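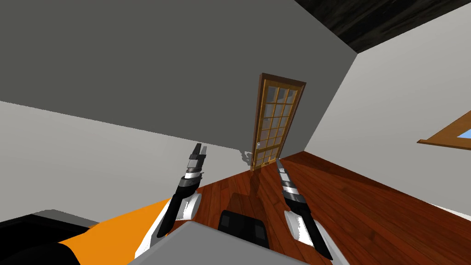
Skidier Door Pack is a set of simulated rooms and tasks for two-arm mobile robots, sold by Hurnau as an add-on to the Rarken simulator. It covers approach, reach, grasp and opening of hinged interior doors. The standard room has a glazed door with a metallic handle in the far wall, a plank floor and a window on the right, and both arms start out extended toward the door. Glass panes and glossy floors are included on purpose: policies trained against plain doors tend to lose the handle when the background shows through the panel or light reflects off the boards.

What the license includes

The pack contains 173 door assets and 20 room shells. Doors and rooms can be combined freely. Each door has its own hinge friction, closing torque, latch travel and handle geometry, stored in a plain text file next to the mesh. Values can be edited without rebuilding the asset.

Camera pose is a task parameter. Pitch, yaw and roll are drawn per episode from ranges set in the config file. Roll can be set to large values for users who want to test vision models against a tilted horizon. To switch it off, set all three ranges to zero.

Robot support

Arm models load from the standard Rarken robot folder. Two arms on a shared base is the default. Single-arm use works, but the push-and-hold tasks are skipped. Custom grippers need a collision mesh and a named tool point. Grippers without a tool point will load and then fail at the first contact check.

Performance

Physics runs at a fixed 1000 steps per second. Rendering is independent of this and can be lowered or turned off for state-only training. Reset takes around 2 seconds when the room shell changes, and much less when only the door is swapped.

Known limits

Sliding and double doors are not supported. Knobs are modeled, but finger slip on round knobs is too low compared with hardware, and results on those assets should be read with care. Small shading patches may appear where a wall meets the floor in the low-quality render mode. They have no collision geometry. Shadows from the arms are rendered in all modes except state-only.

Evaluation

Þórey Baldursdóttir maintains the reference tasks and the scoring script. A run counts as a success when the door passes the opening angle given in the task file and neither arm has gone over its force limit. Partial scores are written for handle contact and latch release. Oğuzhan Ekinci wrote the export tool for Coughlan controllers, which converts recorded joint paths to the controller's own format. The tool is part of the pack and has no separate license.

Ordering

Licenses are per site, with no limit on the number of machines. Updates are included for the first year. Academic users should send the order from an institutional address and state the Rarken version in use.

Page last revised Jan 15, 2018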